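Section 4 of the Sekmont guide, rewritten 21 Jun 2024. If you have the old stapled copy, please recycle it, since the soaking times in there were wrong and that was my fault.

## 4. Setting up your self-watering planter

I've put together more of these planters than I can remember, and the Sekmont is still the one I'd hand to a friend. It's a long trough with a water tank underneath, a wick tray in the middle and soil on top. Give yourself an unhurried afternoon the first time. After that you'll be done before your coffee gets cold!

### 4.1 Before you start

1. Pick the spot first. A full planter weighs 80 pounds and you won't want to drag it across the porch later (ask my back).
2. Check that the spot is level. A small tilt is fine for a normal pot, but in a trough like this one the water all runs to one end and the plants at the other end sulk.
3. Rinse the tank with plain water. No soap - it hangs around in the wicks for ages.
4. Lay out the 14 wicks and throw away any with a frayed middle. Frayed ends are okay.

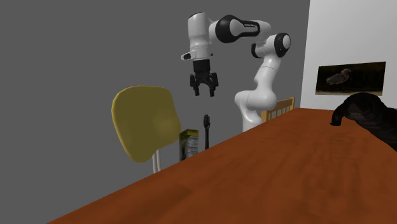

**Note:** The wicks need a proper soak before they go in. Put them in a bucket of lukewarm water for 19 minutes, squeeze them once, and put them back for 5 more. Mebrat Habte tested this against my old "dip and go" method on her tomatoes and hers won by a mile, so I've switched.

### 4.2 Fitting the wick tray

1. Turn the tray so the word *Sekmont* faces you.
2. Push one wick through each slot until it hangs down far enough to touch the bottom of the tank. Leave a couple of inches showing on top.
3. Lower the tray straight down onto the ledge. It should click at both ends. If only one end clicks, lift it out and look for a wick pinched under the rim, as it's nearly always that.
4. Slide the fill tube into the round hole at the corner and give it a quarter turn.

**Caution:** Don't lean on the tray while it's empty. The soil holds it steady once it's in, but bare it can crack right along the slots, and the replacement from Brollberg takes forever to arrive.

### 4.3 Adding the soil

1. Use a light potting mix. Garden dirt packs down and chokes the wicks.
2. Fill to the halfway line, then spread the wick ends out flat like little fans.
3. Top up to an inch below the rim and pat it down gently. I mean gently - no fists.
4. Water from above this one time only, until you see drips coming through into the tank.

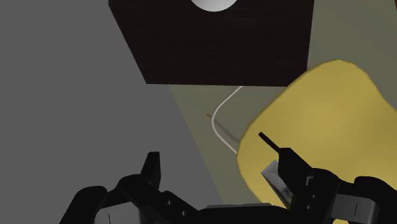

How damp the mix should be is the thing I get the most mail about, and I wish I had a number for you. Grab a handful and squeeze. You want it to hold together and then crumble when you poke it, with maybe a drop of water coming out between your fingers. Press the top with your palm too, and it should give a bit and come back up, the way something soft-looking and rounded like that mustard-yellow blob might. If it stays flat, mix in more perlite. If water pools in your palm print, leave the planter alone for a day and try again.

### 4.4 First fill and planting

1. Pour water down the fill tube until the float reaches the upper mark. Stop there, even if it looks like there's room for more.
2. Plant your seedlings, keeping the root balls clear of the fill tube.
3. Check the float every morning for the first week and write it down somewhere. You'll soon see how fast your plants drink.

**Note:** If the float sticks, tap the tube. If it still sticks, pull the float out and wipe it with a damp cloth.

In December, or whenever your first hard frost is due, drain the tank completely and store the float indoors. Draining is covered in section 6.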